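Irel Tenants' Newsletter
25 January 2021

Changes to food waste collection from March

The food waste service for the Irel buildings moves to a new contractor in March. Veka, which has picked up our brown bins for the past four years, did not bid again. The new contract went to Cetano, which already serves the Tazi Street blocks. Collections will stay weekly, but the rules on what can go in the bins are changing, and so are the bins themselves.

There are 171 households signed up for the service at the moment. If yours is one of them you do not need to do anything to stay on it. Your name and apartment number will be passed to Cetano with the rest of the list. If you do not want your details passed on, tell the office in writing before the end of February.

What goes in

The main change is that cooked food will be accepted. Under the Veka contract we could only put in raw fruit and vegetable scraps, coffee grounds and eggshells, and anything else had to go in the general trash. Cetano sends its material to a closed plant that runs hot enough to take meat, fish, bones, dairy, bread, rice and leftovers from the plate. Small amounts of sauce are fine. Liquids are not, so drain soups and stews first. Cooking oil must still be taken to the oil drum next to the bike store.

Paper towels can go in if they have only food on them. Tea bags are a gray area. Many brands have some plastic in the mesh, and Cetano asks us to tear them open, put in the leaves and throw the bag away.

Plastic bags of any kind are out, including the ones sold as compostable. This will annoy some people, and we did ask about it. The plant's equipment pulls out all bags at the front end, whatever they are made of, and the food inside them goes to landfill along with the bag. Use newspaper or a plain paper bag, or put the scraps in with no liner at all.

Houseplants and cut flowers can go in as long as the pot, wire, ribbon and foam are taken off. Artificial flowers belong in the general trash. Potting soil should be knocked off the roots and kept out of the bin, as the load is charged by weight.
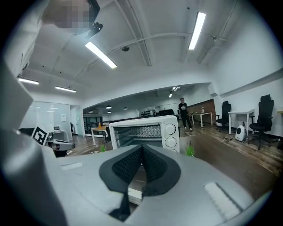
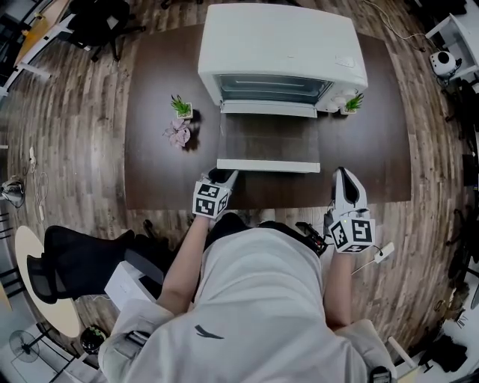
Photos: Samah Kamel

Kitchen caddies

Each household on the list will get a new caddy with a lid that locks. The old ones had a loose lid, and we had a lot of complaints last summer about fruit flies. The new caddy is a little taller and may not fit under every sink. If it does not fit under yours, it can stand on the counter or on a balcony out of direct sun. Keep it away from ovens, toaster ovens and radiators, as warmth is what brings on the smell.

Caddies will be left outside apartment doors during the first week of March. Please keep using the old one until yours arrives. Old caddies can be returned to the bin room, rinsed, and will be recycled. You can also keep yours. Several residents have asked for spares to use on the allotments, and we have no objection.

Bins and collection times

The brown bins will be replaced with smaller ones on the same day that Veka takes its own away. There will be 2 bins in each bin room, where at present there is one large one. They are lighter when full and easier to get up the ramp at the back of the north building, where the collection crew has had trouble in icy weather.

The truck will come between 6 and 8 in the morning. That is earlier than now, and people on the ground floor on the courtyard side will probably hear it. We asked for a later slot and were told the route is fixed until the fall, when it will be looked at again. If the noise is a real problem, write to us with the times and we will pass them on.

Please do not leave caddies or paper bags on the floor if the bins are full. Use the bins in the other building and let the office know. We had rats in the south bin room in November and would like to avoid a repeat.

Cost

The charge for the service will not change this year. It is included in the monthly building fee and does not appear as a separate line. Cetano's price is slightly higher per pound than Veka's, but there is no longer a rental charge on the large bins, and the two come out close to even. The building paid $2,013 for food waste collection last year. The full accounts will be sent out with the spring mailing.

Loads with too much of the wrong material can be refused, and a refused load is billed at the general trash rate. It happened twice under the old contract, both times because of plastic bags.

Signing up

Households that are not on the list can join at any time. There is no charge for the first caddy. Fill in the form at the office or drop a note through the door with your name, apartment number and a phone number. Anyone who signs up after the middle of February may have to wait until the second delivery for a caddy.

A sheet listing what can and cannot go in the bins will be delivered with the caddies. Mounir Tahiri has translated it into French and Arabic, and copies in both languages will be kept at the office. Questions about the change can be left for him there, or with Samah Kamel in the north building.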